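Search this blog... Go

I went to the Korkgate craft fair in February to look, which is what I tell myself every year, and came home with seven meters of handloom cotton and a brass lamp shaped like a duck. The lamp doesn't work yet. The cotton is indigo, with a thin mustard border, and it will be curtains as soon as I learn how to make curtains.

For those who haven't been, the fair takes over the old grain hall behind the bus station and runs for 8 days. Entry is 22 at the gate, and they stamp your hand with an ink that outlasts most relationships. Go before eleven in the morning. After lunch the aisles fill up with people like me, who stop dead in front of a pile of block-printed napkins and have to be steered around like furniture.

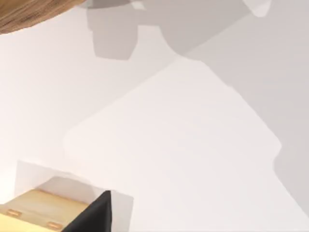

Light and shade on white.

The weavers from Senotau had the long wall this year, and a good thing too. Last time they were wedged in next to the fudge. They do a double-sided weave in wool and cotton, gray on one face and rust on the other, and the woman at the stall flipped a shawl over for me four times because I kept asking how. I still don't know how. I nodded a lot. The shawls started at 300, so I bought a scarf, which is a shawl for people who also pay rent.

Peneck pottery was two rows over. I have a weakness for their salt pigs, with that drippy green glaze that never quite reaches the bottom, and I've broken two of them, so I was allowed to visit but not to buy. (My own rule. It held for most of an hour.) The new one lives on the high shelf next to the rice.

A word on bargaining. I'm terrible at it. I once talked a basket maker up. These days I ask the price, look thoughtful, and pay it, and I get a free bookmark now and then for my trouble. If you do want to haggle, the people selling machine-made "artisan" cushion covers near the entrance have far more room to come down than anyone sitting at a loom.

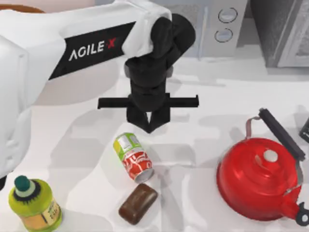
Lunch was at the Gaber tent - flatbread, pickled carrots, and a lentil thing I'd happily eat every day until I died of it. The line was long and the seating was hay bales, and I picked straw off my good black pants all the way home on the bus. Take a cloth bag or three. The paper ones they hand out gave up on me before I reached the parking lot, and I had to carry the duck under my arm.

The cotton has now been washed twice and the water is still coming out blue. So are my hands, and one bath mat. If anyone has a trick for setting indigo that doesn't involve a whole bottle of vinegar, the comments are open. The windows are bare and the neighbors are being very polite.

8 comments
Share this post
22 shares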